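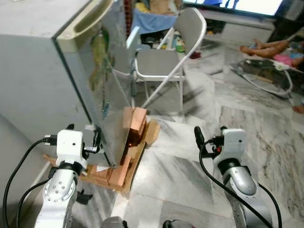

Stolla Football Club Says Goodbye to Wirna Field After 40 Seasons

Stolla Football Club will play its last home match at Wirna Field this April. From next season the first team and both youth teams will play at the new Plukby Ground, on the other side of the river.

The club has played at Wirna Field for 40 seasons. The old stand has 700 seats, and on many match days people also stood along the fence behind the north goal. Plukby Ground will have 1000 seats, all of them under a roof, and a second field with artificial grass for training in winter.

"I played my first match at Wirna as a girl of 12, and I know every hole in that grass," said Saron Weldu, chair of the club. "We are sad to leave, but our youth teams need more space and better light in the evenings. Now they will have it."

The last match is against Woldegiorgis United, the same club that visited on the opening day. Before the kickoff, former players from both sides will meet in a short game of 60 minutes. Entrance is free for everyone who holds a season ticket - other visitors can pay at the gate.

After the match, supporters may buy the old wooden seats from the stand. Seats must be reserved at the club office, which is open every Monday evening from six o'clock. The money goes to travel costs of the youth teams.

Season tickets for Plukby Ground are on sale from the same office. Present holders keep their price for the first year.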